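Marble-effect vinyl: how do I get rid of dull patches?

Posted by Kamran Sial, November 3, 2021

We had beige marble-effect vinyl laid in August. It now has cloudy patches wherever I've been most diligent with the mop. I use two capfuls of floor soap to a bucket. My sister, who never cleans anything, has the same floor and it gleams. Is mine ruined?

Mitali Dissanayake

Probably soap film. I did this to my own hall and spent a month blaming the dog. Go over one patch with plain warm water and a well-wrung cloth, change the water when it turns grey, then dry it with an old towel. If the patch clears, carry on with the rest.
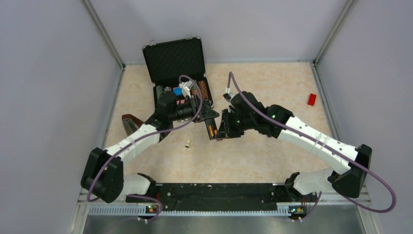 You may need to do it more than once if the stuff has been building up all summer. After that, half a capful is plenty. The bottle will suggest more, but then the bottle is in the business of selling bottles.

Nuwan Munshi

Rip it out and get tiles.

Iresha Khan

Ignore Nuwan, he says that about carpets too. Mitali's way worked on ours, though I left it 24 hours before deciding, as it looked streaky at first. Keep steam mops well away from it. Ours lifted along one seam and I now own a very long rug.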